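Concours Surkex

Le concours Surkex est une épreuve de robotique pour étudiants, organisée chaque année en février par l'école Caldeira, à Zadau. L'édition courante réunit 16 équipes.

Épreuve

Chaque équipe programme deux bras pour placer un bloc dans l'ouverture d'un plateau. Le barème compte 70 points, dont 17 pour l'alignement.

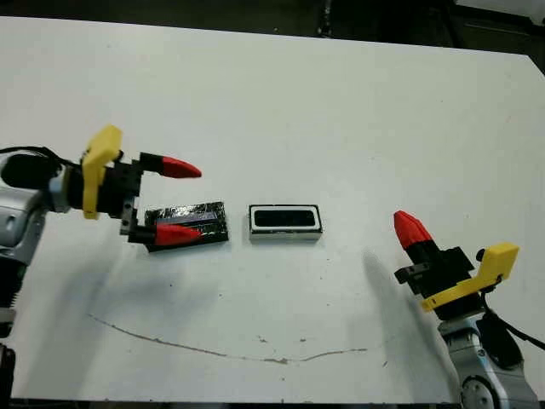

Bloc recouvert de ruban noir et plateau, entre les deux bras.

Les doigts des pinces portent des embouts colorés, que les équipes peuvent remplacer - le règlement limite seulement leur longueur.

Préparation

Les étudiants travaillent dans le laboratoire de l'école, où se trouvent aussi des robots humanoïdes suspendus.
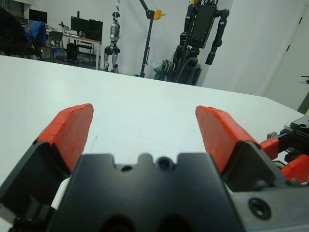 Crédit photo : club Wamura

Le club Wamura conserve les programmes des anciennes équipes, soit 532 fichiers au 13/11/18.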